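Descaling a kettle with citric acid: dose, time and temperature

7 December 2025

The water in Skernden is hard. The supplier's own table gives 300 mg/l as calcium carbonate, and a kettle left alone from October will have a continuous grey crust over the element plate by now. I used vinegar for years and put up with the smell. I have since changed to citric acid powder, bought by the kilo, and these are my notes on using it.

Limescale is mostly calcium carbonate. Citric acid converts it to calcium citrate and gives off carbon dioxide, hence the fizzing. The difficulty is that calcium citrate does not dissolve well and becomes less soluble as the water gets hotter. If you boil a strong solution in a badly scaled kettle you can end up with a white deposit that is harder to shift than the one you began with. Most of the instructions printed on packets say to boil. I don't.

My dose is four level teaspoons to 1,000 ml of water. I heat the water until it is hot to the touch, switch off, add the powder and leave it. Light scale goes in twenty minutes. A thick crust needs a second fresh dose, as the first one is largely used up by then.

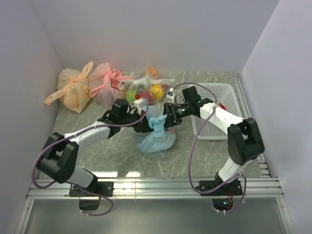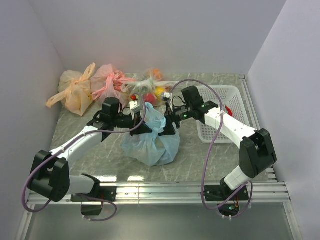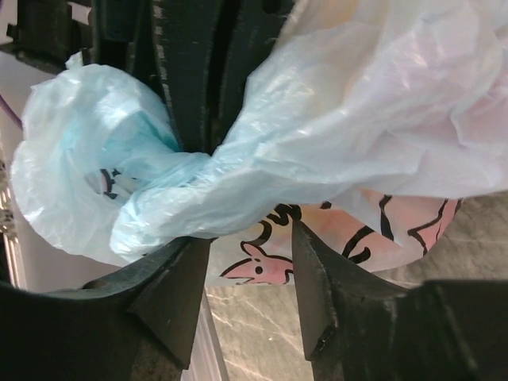 Plastic bags at the work table. The light blue one in the second picture is tied up.

Storage matters more than I expected. The powder takes up moisture from the air and sets into a lump, particularly in a kitchen. I split mine into 100 g lots and keep them in a lidded tin away from the hob. A set lump still works and can be broken up with the handle of a knife — it just can't be measured by the spoon, so weigh it.

Two cautions. Keep the solution off marble and other limestone worktops, which it will etch within minutes. Do not use it on enamel unless the maker says so; my old Niskanen stovetop kettle has a dull band inside where I ignored this.

Rinse twice, boil a full kettle of plain water and throw that away. The shower head gets the same solution in a bowl overnight, cold. I have not tried it on the iron, which has a sealed tank and a manual that forbids everything except distilled water.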